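Search this site Enter keywords Go

Tesard tall candlesticks (pair) and Pelupessy ribbed glass holder: table test

By Adi Subramaniam
26 January 2021

Print this page | E-mail this page

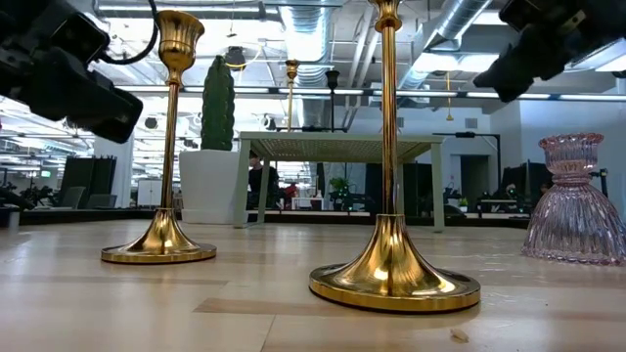

The Tesard candlesticks are sold as a pair, and the Pelupessy holder is sold singly. I tested all three pieces for fit, stability, heat and cleaning, using standard dinner candles from one box. The retailer Surkusden supplied the pair on loan. I paid for the glass holder.

Construction

The Tesard has a wide trumpet base, a slender shaft, a small collar near the top and a fluted cup in the shape of a tulip. The finish is a bright polished gold. The maker's sheet describes it as lacquered and does not name the metal underneath, and I did not cut or file a sample to find out. The shaft threads into the base. One of my two had worked slightly loose in shipping and needed a quarter turn by hand. Check this before first use and again after a few weeks.

The Pelupessy is translucent rose-tinted glass with vertical ribs, a bell-shaped lower body, a narrow waist and a small cup with a scalloped rim. It is molded in one piece, and there is no joint to work loose. Mine had a faint mold seam that I could feel with a fingernail.

Stability

The flared base of the Tesard sits flat on wood and did not rock on any table I tried. With a full-length candle fitted, the center of gravity is high. I tilted each stick slowly against a stop block until it began to fall. Both passed the point where I would expect trouble from an ordinary bump of the table. A sleeve caught on the cup is a different load, and one stick went over that way during setting out. The lacquer was not marked.

The Pelupessy is far more stable. Its weight is low, and pushing at the rim made it slide before it tipped. On a smooth tabletop I would add a thin felt pad.

Candle fit

Fit was the weakest result for the Tesard. The cup is deep enough, but the bore is slightly oversized and the candles leaned. A wrap of foil around the foot of the candle corrected it. Beeswax candles from Pultine, which are a little thicker, fit without help. The glass cup is tighter and held both types. Remove stubs from the glass by warming the cup in water. Do not use a knife.

Heat and wax

I burned one candle in each piece for 63 minutes in still air. The metal collar became warm and could be handled throughout. The glass did not craze or change color. In a mild draft, wax ran over the tulip cup and down the flutes, where it sets in the grooves. Cleaning took longer than on a plain cup. A hair dryer on low followed by a soft cloth worked. I do not recommend metal polish on a lacquered finish.

Fingerprints show heavily on the gold. Handle the pieces with a cloth after the final wipe if appearance matters.

Use together

The finishes combine well under bright overhead light, which puts hard white streaks on the gold and passes through the pink glass. The difference in height is large, so stagger the pieces.

Verdict

The Tesard pair is recommended with thicker candles and a check of the thread. The Pelupessy is recommended without conditions. I will repeat the lacquer inspection in March and add the result to this page.

Print this page | E-mail this page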